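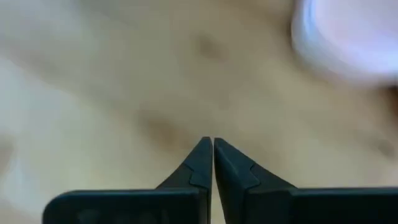
What counts as a stored pair? Two sandals of the same color and size, side by side, toes pointing the same way, with no overlap between the soles.

Home Contents Abstract Methods Figures References Next

3.2 Sorting footwear on a work surface

Slide sandals were chosen over laced shoes in the Honholm trials because they have no heel counter and lie flat. Color was the first matching cue, and strap position gave the orientation.

Figure 2. Slide sandals during sorting on a butcher-block tabletop, with a small raised shelf at the rear.

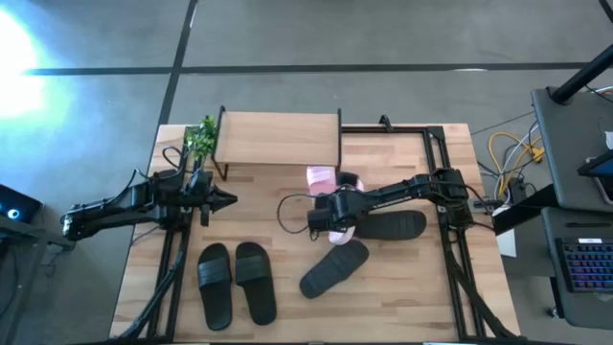 Orientation was scored separately from matching. A pair with the correct members but opposed toes received half credit, following the Toren scale. Gaps of up to 40 mm between soles were accepted. Wider gaps were recorded as unpaired, even where both sandals were parallel. Diagonal placement was treated as an intermediate state and was not scored until the layout was final.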